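How to Clean a Paddle Hairbrush and Set Up a Cup to Keep It In

A hairbrush that lives in a drawer picks up lint from everything else in the drawer. A brush that stands in a cup stays cleaner and is easier to find in the morning. The job below covers both parts: cleaning a paddle brush, then choosing and setting up a cup for it. Set aside 16 minutes of work plus drying time overnight.

What you need

A wide-tooth comb or the tail end of a rattail comb
Small scissors
A bowl of lukewarm water
A few drops of mild shampoo
An old toothbrush
A dry towel
A straight-sided cup or tumbler, heavy enough not to tip

Picking the cup

Most people start with whatever mug is spare. Mugs work, but the handle takes up room on a narrow shelf. A plain cylinder is better. Ridges on the outside help if your hands are slick from lotion or conditioner.

Measure the brush first. A full-size paddle brush is top-heavy, and all of that weight ends up above the rim. The cup needs to be deep enough to hold a good part of the handle, and the base has to be heavy enough to balance the head. If the cup is light, put a layer of clean pebbles or glass beads in the bottom. Sand works too, but it sticks to a damp handle.

Check the opening as well. The handle should drop in without being forced, and it should be able to lean against the rim. A brush that stands perfectly straight in a tight cup tends to lift the cup along with it when you pull it out. 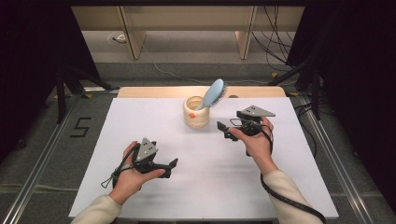 Brostwood Home Skills Club — Bath and Bedroom Group

Stand the brush with the handle down and the head up. The bristles stay in open air that way, and they don't get bent against the bottom. A pale brush in a cream or beige cup looks tidy on a dresser, if you care about matching. Our group has used everything from jam jars to planters without a drain hole.

Cleaning the brush

1. Pull out the loose hair. Slide the comb under the hair at the base of the bristles and lift. Work from the handle end toward the top. If the hair is packed in, snip it along the rows with the scissors first, then lift it out in strips. Keep the scissor points away from the cushion.

2. Mix the shampoo into the water. It should feel slick but not foam over. Hot water can loosen the glue on some cushions, so keep it lukewarm.

3. Dip the old toothbrush in the bowl and scrub between the rows. Hold the paddle brush with the bristles pointing down while you do this. Most paddle brushes have a small air hole in the cushion, and water that gets in there takes days to come out. Do not soak the whole brush.

4. Scrub the back and the handle. Hairspray builds up where your fingers rest. It comes off faster with a second pass of shampoo than with harder scrubbing.

5. Wipe with a damp cloth until there is no soap left.

6. Lay the brush on a towel, bristles down, and leave it overnight. A wooden brush should only be wiped, never dipped, and it should be dried right away.

Cleaning the cup

Do this at the same time. Dust and short hairs collect in the bottom, and a clean handle going into a dirty cup gets you nowhere. Wash it by hand with dish soap. If the inside has rings or grooves, run the toothbrush around each one. Old price stickers peel off more easily after the cup has sat in warm water. Rub any leftover glue with cooking oil, then wash again. Let the cup dry upside down on a rack.

Putting the brush in and taking it out

Pick a flat spot away from the sink, where water won't splash on it. Leave a few inches of clear space above the brush head.

Lay the brush down next to the cup before you begin, handle toward you. Steady the cup with one hand. Pick up the brush by the neck with the other, tip the head away from you, and lower the handle in at a slant until it touches bottom. Let go slowly and see whether the cup shifts. If it does, turn the brush so the head leans to the other side, or add more weight.

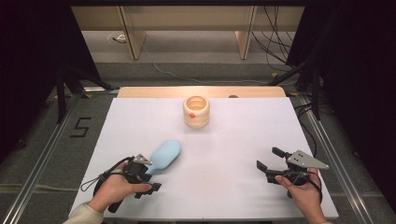
Kamlesh Saxena wrote to us that a folded washcloth in the bottom works better than pebbles, as it keeps the handle from knocking on the base and goes straight into the laundry with the towels. It won't add much weight, so use it in a cup that is already steady without help.

How often

Remove loose hair once a week. Wash the brush once a month, or every two weeks if you use gel or dry shampoo. The cup can be washed each time the brush is.

Share this page (11)
Comments (40)
Search how-tos
Contact us | Copyright Brostwood Home Skills Club | Back to top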